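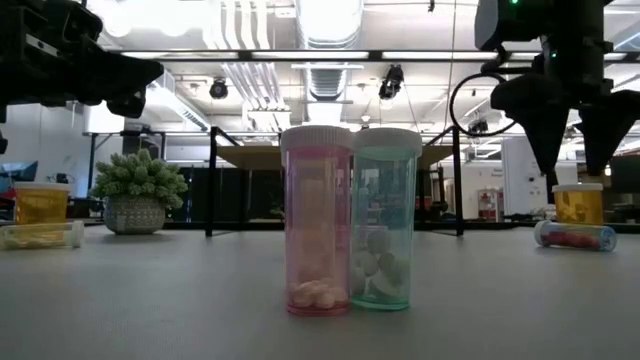 5.3 The false-lift fault

Of everything we learned from the two-arm trials, the fault in this section taught us the most, and we are delighted to be able to report it in full. We ran 142 pick-and-place trials on pill bottles and 30 of them failed. Most of those were plain misses: the fingers closed beside a cap, the force reading stayed flat, and the arm backed off and tried again. Eight were of another kind. In these the controller reported a good grasp and a good lift, and then told the second arm that the spot was free while the bottle was still standing in it.

We call this a false lift. It is a safety matter as well as a nuisance, because both arms work over the same table and the Corkau planner trusts each arm's report when it hands out space. If the left arm says it has taken a bottle away, the right arm may come down through the place where that bottle stood, with its fingers open and at full travel speed. In one trial it did exactly this, struck a cap and pushed the bottle over into its neighbour. The force limit tripped and both arms stopped. Nothing was broken, and Hye-jin Um had the logs open before the bottle had been stood up again!

The cause lay in two checks that we had believed were independent. The first looks at finger force: once the fingers have closed, a steady push back means that something is held. The second looks at the wrist camera and asks whether the bottle has left the table. Our bottles are see-through and tinted, with white caps, and they often stand very close together. When two of them nearly touch, a finger meant to go down the side of one can land on the cap of the next and press there. The force reading is steady, so the first check passes. The arm then begins its lift, the fingers slide off, and the second check has to catch the mistake.

It did not, and the reason pleased us greatly once we had found it (after a rather glum week). The camera check compared a small patch of the picture before and after the lift, and the patch was placed on the body of the bottle, above the pills. With tinted plastic, much of what the camera sees in that patch is whatever lies behind the bottle. As the arm rises, the background shifts through the plastic, the patch changes a good deal, and the check reads this change as a bottle that has gone. Figure 6 gives the wrist view over a wooden table holding a group of bottles, with the other arm at the upper right. The orange bodies and the paler ones look very unlike each other, while the caps are all white and much easier to pick out.

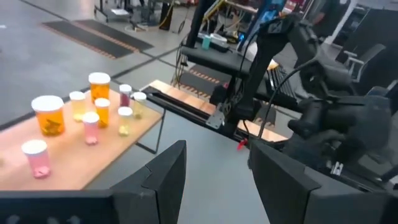
Yoon-hee Ahn suggested moving the patch up to the cap, and this small change did more than any other. A cap hides what is behind it, so a cap that stays in place goes on looking like a cap as the arm climbs. We also made the force check stricter. The arm now stops 44 mm above its grasp height and waits, and the push back on the fingers must still be there at the end of the wait. A finger that was only resting on a neighbour has nothing left to press on by then.

The last change was in the planner. Space under a lifted bottle is now held back until both checks agree, and if they differ, the second arm keeps clear and the first goes back for another look. Hernán Castaño argued for this from the start - he was right, and we should have listened sooner. It makes each cycle slower, most of all when the bottles are packed closely, but we think the trade is well worth making.

We replayed the logs of all eight false lifts through the new checks, and each one was caught before the space was released. A replay cannot tell us how the arms would have moved afterwards, so we treat this as good news with a limit on it. We also have no result yet for clear bottles lying on their sides, where the cap may face away from the wrist camera and the new patch has little to work with. Section 6 takes up that case.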